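Yesenia Yupanqui laughs when I ask if a machine can clear her breakfast table yet. "Ask me in October!" she says, and then spends 40 minutes telling me how close it is.

She works on kitchen chores at Giraldo, and what she loves most is fruit. "Everyone wants to see dishes," she says. "But a pear! It's got a skinny end and a fat end, it bruises, and no two are the same shape. Pick one up gently and put it down somewhere else - I could watch that all day."
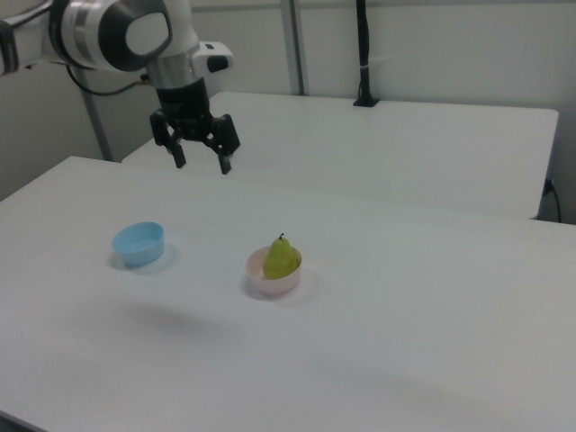
Her colleague Imre Virág is just as keen, though he keeps the score. Out of 356 tries last month, he tells me, 13 ended with fruit on the floor. "That's better than my kids," he says.

So what's still hard? Wet cups, says Yesenia, and anything floppy (dish towels are her sworn enemy). Folding one takes the arm two minutes on a good day. Imre would happily wait. "I hate folding," he says. "It can take all night if it wants."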